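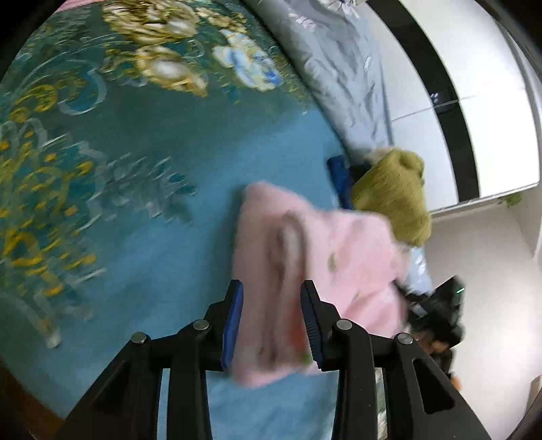
Questions we get asked at the Plikusska Robot Club

When do you meet?
Friday, 6.30pm, upstairs at Nultermont. Pizza has been known to appear. Bring money just in case.

Do I need to be able to code?
No. Beginners start on the grippers, picking up cloth by hand. Fleecy things fold where they please, so expect a humbling first evening.

What is Veker?
Our entry for the January laundry contest. It sorts and folds, in theory. So far it has 3,817 recorded grabs to learn from, and 316 of those are Bleddyn dropping the same sock.

Can I bring my own washing?
Clean washing, yes. Dilwyn Gronow now checks at the door.

Why are the finger pads blue?
Viola Amato bought the pads – ask her. The ridges are there for grip, the colour was on offer.

Is there an age limit?
You need to be 14 or over. There is no upper limit, as Caradog Llewellyn keeps proving.

What does it cost?
£2 a night, tea included. Biscuits go to whoever gets there first.

Can I take a gripper home?
Yes, for up to a week. Sign the book, charge it before you bring it back, and keep it away from the cat.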